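# Is the Wokora gripper kit any good on cardboard boxes?

**Kao_bench**, 14 Oct 2018

Hi all, I'm after a second opinion before I part with any money. I've got a small arm at home and I'm looking at the Wokora two-finger kit, which Manero has for £224. My own gripper is all right with blocks and bottles but it's hopeless with boxes — it either dents the sides or lets them slide out. I only want to shift light, empty cartons from one end of a table to the other. Has anyone used it for that? And is the wrist camera worth the extra £133, or should I stick a webcam on a stand and be done with it?

---

**tinlid**

I've had mine since July and I like it a lot, with a few grumbles. Cardboard is fine if you go for the narrow edges. Grab it across the wide faces and you'll squash it, whatever force you set (I tried 3 different settings and had a flat box every time). Slow the last bit of the approach right down too. The fingers are chunky, so you need more room either side than you'd think, and the manual is no help there.

I'd get the camera. You see both fingertips and whatever's between them, and that makes lining up so much easier. It does blur when the arm moves quickly, and a bright lamp over the table will give you a big white patch, so move the lamp if you can. Mine's below, on a pale carton with a hole punched in it.

---

**oldhandle**

Clurnari do a cheaper one. Never tried it.

---

**mossgate**

Agree with tinlid about the edges, but I'd skip the camera to begin with. You can add it later, it's one cable and two screws on mine. Do check your arm can carry the weight of the kit before you order — I didn't, and mine sagged until I swapped a motor.

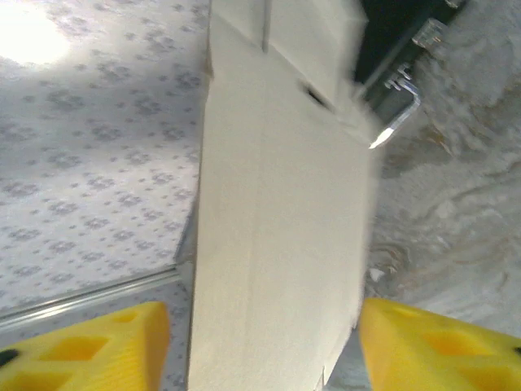
*tinlid's wrist camera view: yellow fingers either side of the carton*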